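Repainting a white table top, which finish?

sturden_lane
Posted June 15, 2026
I'm redoing the top of our breakfast table in white. The old varnish is sanded off and I have two coats of primer on. The store had Pralemus gloss and Pralemus satin at the same price. We eat there every day and the kids do homework on it. Which would you use?

kettle44
Gloss. It wipes clean and tea doesn't stain it. I did ours in November and it still looks fine.

mudroom
I'd go the other way. Gloss shows every light in the ceiling, and you see each scratch when the sun is low. I went back to satin after one winter.

kettle44
Scratches show on satin too, they just look gray.

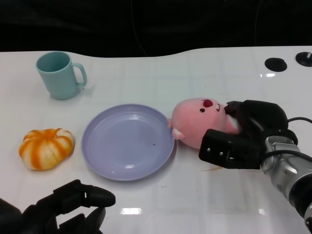
Whichever you pick, let it cure before you put anything on it. The can says dry in a few hours, but a warm mug will leave a ring for the first couple of weeks.

mudroom
Agree on the curing. Don't agree on the gloss.

pete_r
Foam roller, thin coats, light sanding in between. Moroz makes a decent roller. The cheap ones leave bubbles.

sturden_lane
Thanks. Leaning satin. Do I need a clear coat over it?

mudroom
I wouldn't. Mine turned yellow.

kettle44
Water-based won't yellow. Check the label.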